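How does a pocket weather meter know stuff?

Hi, Malathi Venkataraman here again. Quick one this week.

A sensor is a part that notices something. Heat, light, damp air, a magnet. It can't think. All it does is change a tiny bit of electricity. More warmth, a bit more. Less warmth, a bit less.

A little chip turns that into a number. On my Nillus meter (I built it from a kit) the raw number this morning was 823. 823 what? Not degrees! Just 823. I held the sensor in my fist and up it went to 859.
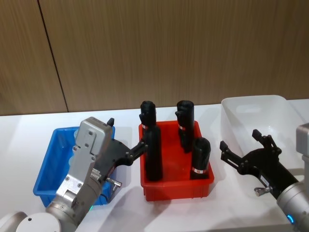 So then you need calibrating. Long word, easy job. You put your meter next to a good thermometer and write down both numbers. Then do it agian somewhere warmer. Now the meter has 2 points to work from and can guess all the ones in between. Mine said 17 degrees after that. Same as the kitchen thermometer. Hooray.

Why do numbers wobble? Lots of reasons. Your breath. Sunshine on the case. A battery getting low. Most meters take a bunch of readings very fast and show you the middle one, so the screen doesnt flicker like mad.

Try it: leave a thermometer in the shade, read it, then move it to a sunny windowsill. Wait a while. Read it again. Which number is the "real" air temperature? Clue, the sun heats the thermometer too.

Next time: magnets and the compass chip. Bring a fridge magnet.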